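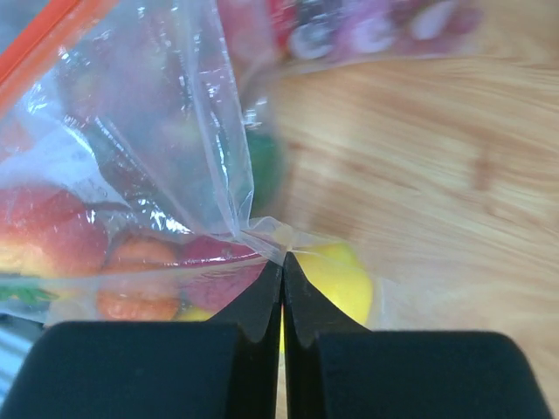 Fruit in a clear zipper bag.

Stutlow Hall – Pre-Performance Safety Checklist
Event: Flamura, an evening of traditional song
Doors 6:15 PM, performance 7 PM
Inspection carried out between 2 PM and 4:30 PM

This form is to be completed by the duty inspector before the public is admitted to the main hall. Each item is marked Pass, Pass with comment, or Action required. Items marked Action required must be closed and initialed before doors.

Section A. Entrances and exits

A1. Main doors open fully and are free of obstruction – Pass

A2. Side exit, east – Pass with comment
Comment: The push bar is stiff in the last inch of travel. The door opens under normal pressure. Hollik has been asked to adjust the bar at the next service visit in June.

A3. Side exit, west – Action required
Comment: Two flight cases belonging to the ensemble were standing in the passage. Cases moved to the dock. Closed 3:10 PM.

A4. Exit signs lit on mains and on battery – Pass

A5. Emergency lighting, 30-second test – not carried out
Comment: Tested in full during the monthly inspection. See separate sheet in the duty folder.

Section B. Seating

B1. Rows fixed together and aligned with floor marks – Pass

B2. Center aisle width at least 49 inches along its full length – Pass with comment
Comment: Row F had drifted inward and was reset. The aisle now measures 50 inches at its narrowest point.

B3. Wheelchair positions clear and level – Pass
Comment: Both positions are reserved for this performance. The adjacent companion seats are to be held until the house lights go down.

B4. Loose or damaged seats – Pass with comment
Comment: Seat 26 in the balcony does not return to the upright position. Taped off and withdrawn from sale. The box office has been informed.

Section C. Stage

C1. Stage floor clean, dry and free of splinters – Pass
Comment: The dancers in the second half perform in soft leather shoes. The floor was swept again after the sound check.

C2. Stage edge marked with white tape – Pass with comment
Comment: Tape renewed at stage left, where it had lifted.

C3. Risers locked and skirted – Pass
Comment: The dulcimer is placed on the center riser. Its stand has four feet and all four rest on the deck.

C4. Cables covered or taped where performers cross – Action required
Comment: One microphone cable for the violins crossed the entrance at stage right without cover. Rubber ramp fitted. Closed 3:40 PM.

C5. Open flame or smoke effects – None declared
Comment: The ensemble inquired about candles for the closing song. Battery candles only, as stated in the hire agreement.

Section D. Electrical and sound

D1. Visiting equipment carries a current test label – Pass with comment
Comment: One keyboard power supply had no label. It was exchanged for a unit from house stock. The original is to be returned to the ensemble at load-out.

D2. Dalisay mixing desk and amplifier rack ventilated – Pass

D3. Sound level at the front row during sound check – Pass
Comment: Reading entered in the sound log. The bass drum was the loudest source. No change requested.

Section E. Backstage and public areas

E1. Fire extinguishers in place, pins and seals intact – Pass

E2. First aid box complete – Pass with comment
Comment: Small dressings are low. Restock before the next hire.

E3. Dressing room 2, heating and ventilation – Pass

E4. Foyer floor and mats – Pass with comment
Comment: One mat was curling at the corner – turned over and laid flat. Ushers should check it again at intermission.

Result: The hall may be opened to the public. Items A2, B4 and E2 are carried forward to the next inspection.

The completed form is to be kept in the duty folder until the end of the season.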